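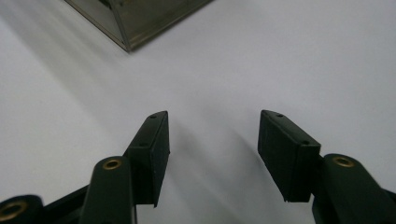 Water voles gone from one ditch but not the next — habitat, mink or survey error?

Posted in May by reedmargin

I do the bankside survey for a short run of farm ditches on the east side of Clolwood. There are two that matter here. The northern ditch is fenced on both sides and had water vole signs along most of its length last spring: latrines, feeding stations, burrows at the waterline, the usual. The southern ditch joins it through a culvert and has always been poorer, with signs only near the culvert end.

This spring it is the other way round. The southern ditch has fresh latrines well past the old limit. The northern one has nothing I would count. I found old burrows with cobweb over the entrances, and one pile of cut stems that could have been left by anything. I walked it twice, once in the morning and once at 5 in the afternoon, and got the same result both times.

What has changed, as far as I know:

The northern ditch was not cut last autumn. The landowner agreed to leave it. There is now a lot of bramble and some willow coming up from the bank, and in the middle section you can't see the water from the top.

The level has been lower since the winter. There was a blockage downstream which was cleared, and the water dropped enough to leave the lower burrows dry.

No mink seen, but nobody has put rafts out on this side of the village. There was a mink record at Tendwood last year, which is upstream on the main river. I don't know how reliable it was.

I record in 100 metre sections on the Vimurico form, which only lets you enter presence or absence and a latrine count per section. If I put the northern ditch down as absent it goes into the district map as a lost site, and I would like to be fairly sure before I do that. Is it more likely that they have moved along because of the scrub, or should I be treating this as mink until shown otherwise? And is two visits enough to call an absence?

Answer 1, from bankfull

Treat it as mink until you have ruled it out. Scrub encroachment does push voles out, but it tends to do it over several seasons, and you normally see a decline first, with latrines thinning out and the signs bunching up in whatever open stretches are left. Going from signs along most of the length to none in a single year is fast for shading alone. A female mink is small enough to get into the burrows and can clear a ditch of this sort in one breeding season.

The point against mink is that the southern ditch is doing better. The two are joined by a culvert, and a mink working the northern ditch would be expected to go through it. It might not have done so yet. I would therefore get a raft out now and not wait for the second survey period.

Practical points on the raft:

Put one near the culvert mouth and one at the downstream end of the northern ditch. If you only have one, use the culvert.

The clay pad needs to be damp and smooth. Check it every 7 to 10 days. If you leave it longer the surface dries and cracks and you can't read a print with any confidence, particularly if moorhens have been walking over it.

Tie it with enough slack for the level to rise and fall. In a ditch with a low water level it can ground on one side and tip, and then nothing will use the tunnel.

Get the landowner's agreement in writing, including what happens if you do get a print. A raft for monitoring and a trap on the raft are separate matters, and traps have to be checked daily. If there is nobody able to do that, don't set one.

On absence: two visits on the same day, if that is what you did, is one visit for recording purposes. I would want at least two in the season, separated by a month or more, with the second one after the vegetation is up but before it is so dense that you can't search the margin. Avoid the week after heavy rain, as latrines wash off. If you had a wet spell before your walk then your result means much less than you think.

If you can't reach the waterline in the middle section you have not surveyed it. The correct entry is "not surveyed" for that section. It is on the second page of the Vimurico form under access. People miss it and put a zero.

Answer 2, from Kaneko_ditches

I agree with most of the above but would give more weight to the water level.

Voles want a burrow entrance at or just under the waterline so that they can get out into the water when something comes along the bank. When the level drops and stays down, the entrances are left exposed, and the animals either dig lower, if the bank profile allows it, or go. On a ditch with a hard toe, or with stone at the base, they can't dig lower. The original post doesn't say what the bank is made of. It would be worth looking.

The level would have fallen in the southern ditch too if they are on the same run, but the effect depends on the bed. If the southern bed is deeper it will have kept more water. You can check this with a marked cane: depth at the centre, every section, both ditches, same day. It takes an afternoon. If the southern ditch has noticeably more water, then you have a reasonable explanation for animals going from one to the other without any predator being involved. It doesn't prove it, but it is a measurement and not a guess, and the form has a box for it.

On the scrub, I would not clear it all even if it does turn out to be the problem. Bramble on the top of the bank is good cover and does little harm. The willow is what shades out the marginal plants. Cut it in short lengths on one bank only, leave the other bank alone until the following year, and keep the cutting outside the breeding season. Don't let a contractor run a flail down the whole ditch in one go because it is cheaper. We had that on a site a few years ago and lost the reed sweet-grass along with the willow. It took a long time to come back.

Remember also that the burrows are protected whether or not you think they are in use. Old ones with cobweb over them should be left alone, and any bank reprofiling would need proper advice before a machine goes near it.

One small disagreement with the first answer. I wouldn't place much on voles normally thinning out before they disappear, if there is only one survey a year. The thinning could have happened between last summer and the winter and you would never have seen it.

Answer 3, from tussocksedge

could be rats. rats will use old vole burrows and their droppings get mistaken for vole ones by beginners, so last years count might have been too high. vole droppings are blunt at both ends and don't really smell, rat ones do. also check the cut stems, voles leave them with an angled cut at the end. field voles do as well though so go by the size of the pile

Comment from reedmargin, on answer 1

Both walks were the same day, yes. I had been counting them as two. I will go back in a month and enter the middle section as not surveyed for now. It had rained earlier that week but I wouldn't call it heavy.

I can borrow one raft, so it will go at the culvert.

Comment from reedmargin, on answer 2

Bank is clay on the field side. On the track side there is old brick at the base for part of the northern ditch, starting near the gate. I hadn't connected that with the burrows, but going back through last year's sheets most of them were on the clay side. I will do the depths with a cane when I set the raft.

Comment from bankfull, on answer 2

Fair point about the single survey. Depths are worth having in any case. Take them from the same reference each time — a peg in the bank is fine — or you won't be able to compare them next year.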